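Kapitel 3
Beispiele sammeln, oder: Woher der Roboter weiß, was eine Küchenzange soll

Ich gebe es gleich zu: Als ich mit dem Lernen aus Vorführungen anfing, hielt ich das Sammeln der Daten für den langweiligen Teil. Netz aussuchen, Verlustfunktion basteln, das war doch die richtige Arbeit! Dann kam mein erster Datensatz, 29 Durchläufe an einem Nachmittag im November, alle brav vom selben Startpunkt aus. Das Modell konnte danach genau eine Sache, und die auch nur, wenn alles lag wie bei mir.

Seitdem werfe ich die Sachen vor jedem Durchlauf neu durcheinander. Beim Projekt Skoryk, das uns durch dieses Kapitel begleitet, geht es ums Aufräumen: Küchenwerkzeug vom Tisch in durchsichtige Kästen. Klingt harmlos, aber sobald ein Griff über dem anderen liegt, muss das System entscheiden, was zuerst drankommt.
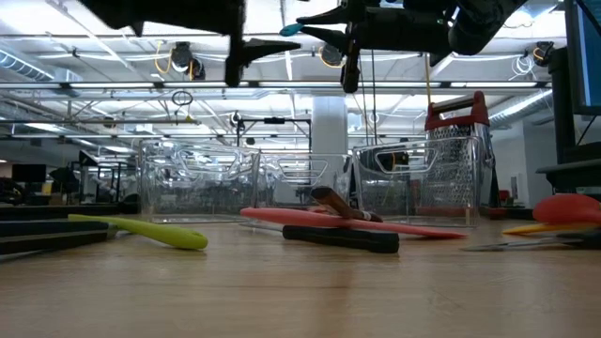 Olesia Sirko hat mir beim Gegenlesen widersprochen: Durcheinander allein bringe noch gar nichts, solange immer dieselbe Person steuert, denn dann lerne das Modell vor allem deren Angewohnheiten. Da hat sie recht, und ich habe den Abschnitt 3.4 deswegen komplett umgeschrieben (danke, Olesia, das waren zwei Abende).

Was gehört nun in so eine Vorführung? Mindestens die Kamerabilder und die Gelenkstellungen, dazu die Befehle an die Greifer, und alles mit sauberen Zeitstempeln. An den Zeitstempeln bin ich öfter gescheitert als an allem anderen. Und dann die Frage, wann ein Durchlauf überhaupt anfängt und aufhört. Ich lasse die Aufnahme inzwischen schon beim Anfahren laufen, auch wenn der Finger dabei erst mal nur auf der Tischplatte landet.
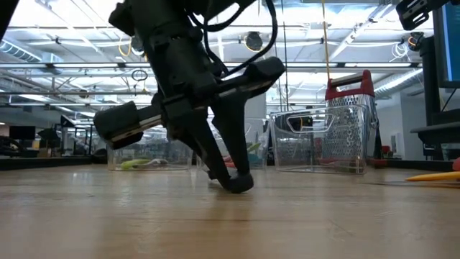
Solche Stellen habe ich früher weggeschnitten, weil ich sie für Schönheitsfehler hielt. Blöde Idee! Wer nur glatte Griffe zeigt, bekommt ein System, das nach dem ersten Danebengreifen ratlos stehen bleibt. Von unseren 3478 Durchläufen enthalten 324 eine Korrektur, und die bekommen in Abschnitt 3.2 eine eigene Markierung. Vorher müssen wir aber klären, was wir überhaupt als einen Durchlauf zählen.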